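Skurton Card Archive: Sorting Room Gallery

Home > Collections > Printed Cards > Sorting Room

The Skurton collection of printed cards came to us in May from Godelieve Mertens, who had kept it in shoe boxes and biscuit tins for most of her life. It covers trade cards, hotel and motel cards, tickets, luggage labels and a good deal of small printed matter that does not fit any heading. The oldest dated piece is a coach office card from 1836. Most of the rest is much later.

The gallery on this page covers the sorting stage only. Scans of the cards themselves are on the Hoekstra pages and are added as they are finished. Captions are by Wilma Martens. Click a picture to enlarge.

The sorting table

Cards are looked at one at a time at the wooden table. The laptop stays open on the left so that the list can be filled in as each card is picked up. Small cards are held by the edges and kept off the tabletop as much as possible. The cardboard tray with the square cells is for loose bits and pieces.
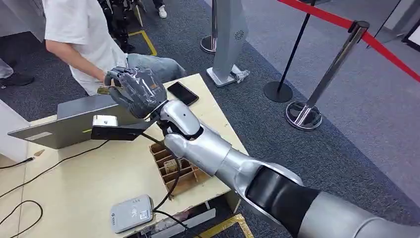
The list has one line per card. We record the size, the printer if there is one, the main wording on the front and anything written on the back. Godelieve's own pencil numbers are copied down even where they make no sense to us. She used 3 different numbering systems over the years and two of them overlap, so a card can carry the same number as another one from a different box. In those cases we add a letter after her number and leave the pencil marks alone.

Cards that are stuck together are set aside for Wilma. Please do not try to peel them. There were 27 of these in the first box, mostly from the tin that had been stored near a radiator.

The display shelf

Larger cards are too big for the trays and go upright in the plywood shelf unit until there is a sleeve for them. The shelf was cut from flat panels with notched joints and goes together without screws. It can be taken apart and stored flat when the sorting is over. Two of the motel cards are standing in it, each in its own compartment, and both have the word MOTEL in large white letters over orange and golden leaves. The left one is taller and narrower than the other. They are entered on the list as two separate designs.

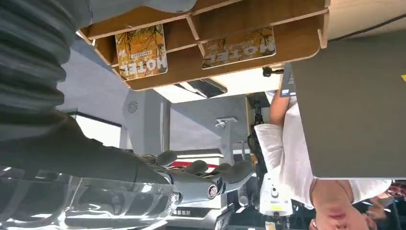 Motel and hotel cards make up the largest group in the collection so far. They were collected for the lettering more than for the places, and many have no address at all. Where a card does give a town we file it under the town. Where it does not, we file it by the main word on the front and then by the background, so the pair with the autumn leaves and dark branches went under "Motel, foliage." The small print on cards like these is read with a magnifier and typed out in full, including misprints.

Sleeves and boxes

Finished cards go into clear Wokell sleeves, 60 to a box, with the list number on a slip of paper behind the card. Nothing is written on the sleeve itself. The boxes are kept on their sides on the lower shelves in the back room. Oversize cards have a separate box with a blue label.

Visiting

The sorting room is open to visitors on Wednesday afternoons. Bags and drinks stay at the front desk. You are welcome to watch or ask questions, but please do not lift cards out of the trays or the shelf, as their position is part of the order we are working in.

If you recognize a printer or a place from the scans, send the list number and what you know to Wilma Martens through the contact page. Corrections are added to the entry with the sender's name unless you ask us to leave it off.

Next gallery: Skilance luggage labels
Back to Printed Cards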